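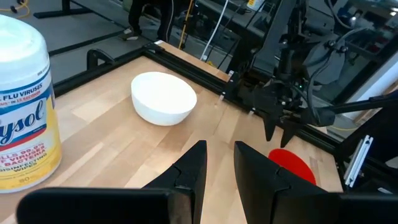 How long should one run of a two-arm table demonstration last at an open day, and how much time should be left for the reset?

Noelia Garrido
Posted Sunday, October 14, 2018 in Demonstrations and visits

Luuk Bosman
Plan on 400 seconds from the start of one run to the start of the next, and give the robot no more than half of it. The rest goes on the reset and on talking. Visitors standing at a table will watch one task through to the end if it finishes in under three minutes. After that they start to drift off, and the ones who stay begin talking to each other.

We run ours at the Arnar building every August. The first year we let each run go on for as long as the arms needed, and the queue never moved. Since then every run has had a fixed stop. If the arm is halfway through a pick when the time is up, the operator pauses it, says so aloud and sends both arms home. People accept this without fuss as long as it is said before the run starts.

Some settings and habits that have held up:

Speed. Turn it down from what you use on an ordinary day. Ours goes down to 60 per cent. A slower arm is easier to follow and the operator has longer to reach the stop button.

Home position. Both arms should finish with the grippers over the table, inside the line of the rails. We once had a home position with an elbow out over the walkway and had to write a new one in the lunch break.

Objects. Choose things that visitors know from their own kitchens. A bowl or a cup needs no introduction, and you can start straight in on the grasp. Machined test blocks take a paragraph of talking first.

Filling. If something has to go in a bowl, use a dry filling. We had water in a cup for one afternoon and spent the following Monday with the base cover off.

Reset. Do it by hand, with the arms paused and the drive power off. Mark the starting places with small pencil crosses on the wood. Tape edges catch the fingertips when they come in low.

Noelia Garrido
Thank you. One point was not in my first post. We have two operators for the day and neither of them built the table. It comes to us set up, with the Clikness control software already installed. Is a morning enough for them to learn the reset?

Luuk Bosman
A morning is enough for the reset. It is not enough for recovering from a fault. Have someone on site who can do that, or agree that after a fault the table stays off.

Beathag McIver
I disagree with part of the above. A fixed stop is fine for a scripted motion. If the arms are running a learned policy, stopping in mid-grasp leaves an object in the gripper, and the home move will carry it along. You need an open-gripper step before the home move, low over the table, and it has to be tested with every object you mean to use. Bowls are the awkward ones. With one finger inside and one outside the wall, opening the gripper does not clear it. The arm has to lift straight up first, then travel. We lost two bowls before this went into the sequence.

Our figures from the last open day at Clillemen, for comparison:

Runs started: 19
Runs finished without a hand on the controls: 13
Runs stopped by the operator: 6
Faults needing a restart of the software: none

Of those six, four were stopped at the bowl. The other two were cases where the cup had been put back a finger's width from its mark and the arm closed on nothing. The finished runs were all between 110 and 150 seconds, so I would put the whole cycle nearer to five minutes than to Luuk's figure.

On the order of work over the day, this is what we follow now.

Before the doors open, power both arms, send them home and leave them there for a quarter of an hour with the fans on. Check the joint temperatures on the screen and write them down. Move each gripper through its full travel twice with nothing in it. Then do one complete run with no visitors in the room.
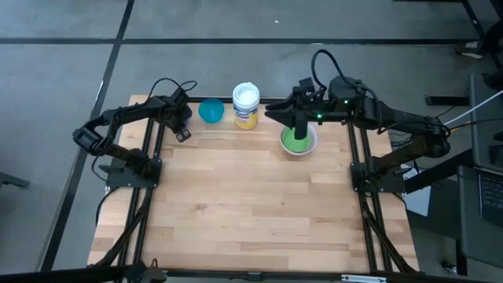

Once that run has gone through, do the reset exactly as you will do it in front of people, with the same person doing it. Then do a second run from that reset. If the second one fails and the first did not, the fault is nearly always in where the objects were put back. Go over the marks before touching anything in the software.

During the day, check the cables at the wrists once an hour. A loop that was clear of the links in the morning can work its way down and catch. We use a soft tie at the elbow and leave the loop above the wrist free, since tying it down pulled a connector out on us.

Keep the wipes within reach and do the fingertips at every third reset. Grip gets noticeably worse after a few dozen grasps on anything glazed.

At the end of the day, park the arms before cutting the power. On ours the brakes are only on the lower joints, so the wrist drops when the supply goes off. Put a hand under it or a folded cloth on the wood.

I would not let visitors drive the arms unless you have a second stop button with its own operator. The school groups ask every time.

Mirko Benedetti
we had the Pastor table on loan for this kind of thing and did 10 minute slots, worked ok. lots of standing about though. bring a chair for whoever does the talking

Noelia Garrido
I have gone with a five-minute cycle and added the lift before the home move. The open-gripper step was already there but it ran at full height, so anything held would have been dropped from well above the table. It now runs at 40 mm. Still waiting to hear whether the second stop button can be wired into the same circuit.

Beathag McIver
It can if the two are in series. Test each of them separately with the arms moving, and put the result in the log before the first group comes in.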